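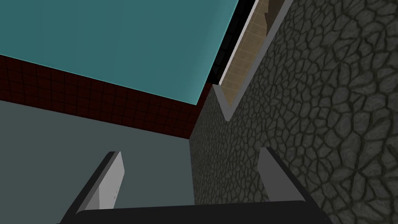
Drirnine Rule Checker: a review

Dec 1, 2024

Drirnine is a checking tool for people who run mobile two-arm robots in simulation before they run them on real floors. You load a room, load the robot, write down the rules you want it to follow, and the checker goes through each run and marks every place a rule was broken. It comes from Cullton, who also sell the Maltbridge room set used for this review. I paid for both.

I have had it for one winter project so far. The short version is that the rule side is good, the reports are fair, and the setup is slower than it should be.
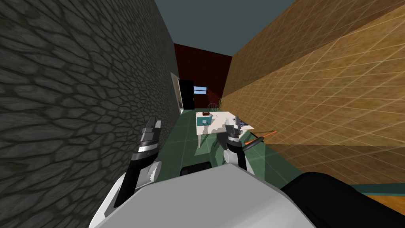

3 min read

Maltbridge rooms are narrow and busy to look at. The one I used most is a corridor with a stone wall on the left, a tan-orange gridded wall on the right and a white table in between, with a chair and a plant behind it. The robot works at the near end of the table. With one gripper over the tabletop next to the orange-handled tool, the other one is nearly brushing the stone. That is a very good room for finding out whether your rules say anything about the arm that isn't doing the job.

Mine didn't. Like many people I had written limits for the working arm only: approach speed, height over the table, a stop if the fingers met something early. The other arm had a rest pose and that was all. The first batch was 430 runs, and Drirnine's default rules marked 33 of them for wall clearance. Every one was the idle arm. I would not have found that by watching playback, because I was watching the tool.

What the rules look like

Rules are plain lines in a text file. Each has a name, a part of the robot, a limit and what to do when the limit is passed (log, slow or stop). You can give the two arms separate rules or one shared rule. I suggest one shared rule for clearance and separate rules for speed. The default file is short enough to read over coffee and you should read it, as a few of the limits are stricter than I'd want for a slow robot and one is looser.

There is a section in the manual on good practice that I would have paid for alone. Its main points, as I now use them:

Write the clearance rule before the task, and don't change it to make a task pass.
Treat an idle arm as a moving arm.
Anything that sticks out past a table edge gets its own keep-out zone, including the bit in the air.
An empty gripper follows the same wall rule as a full one. Open fingers are wider than closed ones.
Keep the file of rules with the runs it was used on.

The third one caught me too. The orange-handled tool reaches off the right edge of the table, and I had drawn my zone around the tabletop.

What the manual doesn't cover is any formal safety standard. The checker will not tell you that a real machine is fit to work near people, and Cullton say so on the second page. Use it for your house rules and do the proper risk assessment separately.

The gripper view

You can run the check from the room view or from a camera behind the fingers. In a corner, the gripper view tilts with the wrist and the walls go by at steep angles, so it takes a while to work out which surface you are near. I'd like the distance to the nearest surface shown in the report next to each still. It is in the log file, but you have to go and look it up. The patterned walls do help. A plain gray wall gives you very little to judge distance by, and the stone one is much easier.

Reports

Reports come out as a table with one line per broken rule. They load quickly up to 600 runs, the most I have tried in one go. Sorting by arm works. Sorting by room doesn't keep your choice after you close the window, and I have had to set it again each morning.

One odd thing: a rule set to "slow" is counted as broken even when the robot slows as told. You can turn this off under Counting. I left it on for wall clearance and turned it off for speed.

Setup

Allow an afternoon. The robot file needs every joint named the way the checker expects, and the error message for a wrong name only gives the line number. The help forum has a thread started by a user called Thái with a full list of accepted names, and it is clearer than the manual's own.

Would I buy it again

Yes, for any robot with two arms that has to work in tight spaces. If yours is a single arm bolted to a bench with open space on all sides, the free checks in your simulator probably cover you. The Maltbridge rooms are sold separately and I'd get the corridor one first. I haven't tried the larger rooms yet and will add a note when I have.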